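Saturday, August 1, 2026

Still folding my own shirts

My aunt Lorna called last Sunday, as she does, and in between the news about her knee and the news about the neighbor's fence she asked me whether she should hold off on buying a new dryer. I said why on earth would you hold off, yours has been squealing since Easter. And she said well, because the robots are coming, and maybe they will come with their own dryer. I laughed a good deal longer than was polite, and then I spent the whole week thinking about it, so I suppose she won that one!

Longtime readers will know I have a soft spot for this subject. My first job out of school was at Wolholm, a commercial laundry that did hotel sheets and restaurant linens, and we had machines there that would make your jaw drop. A flat sheet went in one end, wrinkled as a walnut, and came out the other end pressed and folded into a perfect rectangle before I had finished picking up the next one. I was 19 and I thought, well, that's laundry taken care of, what's next?

But a sheet is a rectangle (fitted sheets are another matter, and I'm not going to get into fitted sheets today). And even with that wonderful machine, there were two of us standing at the front of it the whole shift, finding the corners and feeding them in. Finding the corners was the job. The uniforms and the chef jackets went to a long table in the back where Carla Ghanem and her crew folded them by hand, 200 on a slow morning, talking the entire time about their kids and their cars and never once looking down.

I think about that table whenever one of those videos goes around with a robot folding a T-shirt. I enjoy the videos, I really do, and I've watched the same one with my coffee more times than I'd like to admit. The shirt is nearly always a T-shirt, though, and it is nearly always already lying flat with its arms out. Show me the same thing with a dress shirt! A dress shirt has a collar that stands up when it wants to, and cuffs with a mind of their own, and sleeves long enough to wrap around everything else in the basket. 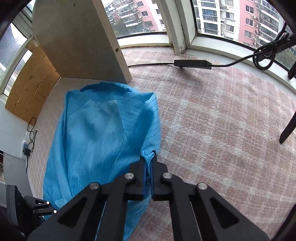

Pinstripes on plaid, with the gripper closed on a good handful of blue.

Look at how the cloth bunches up in those fingers. Two fingers is what most of these grippers have, and if you want to know what that's like, try folding a shirt tonight using only your thumb and one finger on each hand. I did it at the kitchen table on Wednesday and timed myself. It took me close to five minutes, and the result looked like something I'd slept on. What I missed most was the flat of my hand. I hadn't noticed how much of folding is smoothing, that little sweep of the palm between one fold and the next, and I also missed being able to rub the fabric a bit to feel whether I had one layer or two.

My friend Giorgia Gatti, who knows a lot more about this than I do and is very patient on the phone, thinks I'm being too hard on the machines. Her point is that I had 30 years of practice before I sat down with my thumb and finger, and that the way forward is to give the robots a lot of practice too, lots of shirts and lots of beds and tables in lots of different rooms. She would put money on a decent shirt folder in a regular house before too long. I asked her how much money and she changed the subject to her tomatoes.

As for the other chores, my own feeling is that it depends on how floppy the thing is. Floors are mostly done, if you pick up your socks first. Boxes and bottles and anything else stiff, I'd happily hand over. Clothes, bed-making, getting a pillow into a pillowcase, I would give those a good while yet. And I don't believe anything on this earth will ever match my husband's socks, but that's because he buys them one shade apart.

So I called Lorna back and told her to get the dryer. She had already ordered it on Monday, and it comes on the same truck as her new ironing board. I have a basket waiting for me upstairs, seven shirts in it by the look of things, and all of them have collars.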